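Plarkach Game Ball Care Set

For leather footballs, practice and game day. Made by Skakholm.

In the box: 1 horsehair brush, 1 bar of tack wax (90 g), 2 wiping cloths
Item: Brito 40
Delivery: ships from our Bamari store, new stock in July

A new leather ball is slippery, and quarterbacks complain of it every fall. Brush the ball first, then put on a thin layer of wax — too much will close the pebbles.

"We prepared the balls for our whole season with one bar." Jui-lin Ng, equipment manager

The wax must be wiped before it becomes hard. Work along the laces, then over the two ends, with small circles. Lay the cloth flat on a table between balls, so it does not pick up grass. It is dark gray, with zigzag-cut edges, and can be washed by hand in cold water.

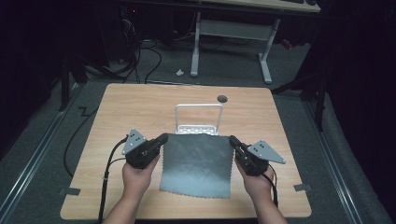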